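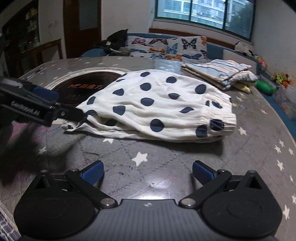 I stopped buying clothes in January, apart from socks and one pair of work shoes. Today is 8th July and I thought I should write down how it has gone before I forget the details.

The first weeks were easy. I was busy, it was cold, and I wore the same three sweaters. The trouble started in spring, when the stores put their light jackets in the window and I walked past Mavisa twice a day on my way to the bus. I changed my route in the end. It adds a few minutes but I get to go past the canal.

Godelieve lent me her sewing machine in March and I have learned to do hems and elastic. Zippers are still beyond me. Roel says they are simple once you have the right foot for the machine, and he may be right, but I have broken 2 needles finding out. For now anything with a bad zipper goes to Verbeke on the corner, where they charge a fair price and take far too long.

I also keep a list of what I wear, on paper, stuck inside the closet door. I was surprised by how much I never touch. Most of it was bought for a trip or a party. Roos took a bag of it in May and Mirjam had the winter coat – it fits her better than it ever fit me.

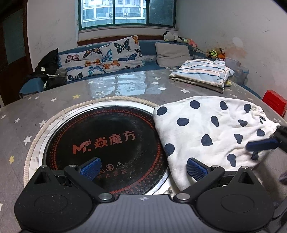

The spotted one, on the table with the stars.

As for money, I put what I would have spent into a separate account and there is 1,383 in it so far. I had guessed much less. Some of that will go on a decent raincoat when the year is up, and the rest can stay where it is.

August will be harder. There is a wedding, and my only good shirt has a stain on the collar. I have tried soap, vinegar and baking soda. Bart has offered me one of his, but he is a good deal taller than I am.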